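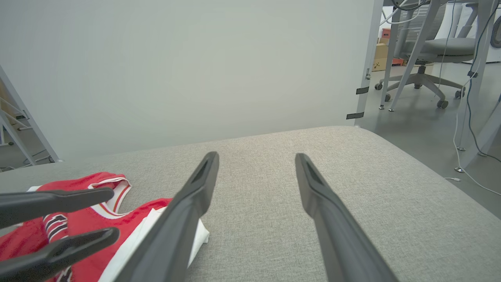
Trellgate training goal, 5 x 4 foot: review after a season

I coach the under-nines at Ashby, and last November our old pop-up goals finally gave out. One had a pole snapped clean through and the other had been reversed over by a parent who shall remain anonymous. Lâm Ninh, who runs the under-elevens on the next pitch, had been using the Trellgate folding goal and kept telling me to stop mucking around and get a pair. So I did, and I'm so glad!

What you get

Each goal comes in a long carry bag with a shoulder strap, the net already attached to the frame, plus a packet of ground pegs. There are no loose poles to lose. You pull it out, swing the two uprights open until they click, and peg the back bar. My first go took a few minutes with the instructions flapping about in the wind. Now the kids do it while I'm still putting out the markers.

How it plays

Brilliantly, for small-sided games. The frame is stiff enough that a shot off the post comes back into play like it would off a proper goal, and my lot love the sound it makes. We play four against four with no keeper and the size is spot on: big enough that a tidy pass into the corner gets rewarded, small enough that they have to look up before they have a go.

The net has held up really well too. I've got one boy who hits everything as hard as he can from any distance (I wouldn't change him for the world) and there's only one small tear, low down near the left post, which I fixed with a bit of twine.

What could be better

The pegs are rubbish. They're fine in soft winter ground, but by the end of summer our pitch is like concrete and two of them bent straight away. I bought heavier ones from the hardware shop and haven't had a problem since. The zip on the bag is also a bit mean, and you have to fold the net in neatly or it catches.

Colour is a matter of taste. Mine are bright orange, which I've grown fond of, and they're easy to spot when we train at Wedum under those awful lights.

Compared with the Ustwood

Ilse Mulder lent me her Ustwood goals for a gala day so I could try them side by side. They're lighter and pack down smaller, so if you walk or bus to training they'd be worth a look. But they slid backwards whenever someone gave the ball a decent thump, and we spent half the morning dragging them back to the line. For regular coaching I'd take the Trellgate every time.

Would I buy them again? In a heartbeat. I'm already trying to talk the club into another pair for the under-sevens.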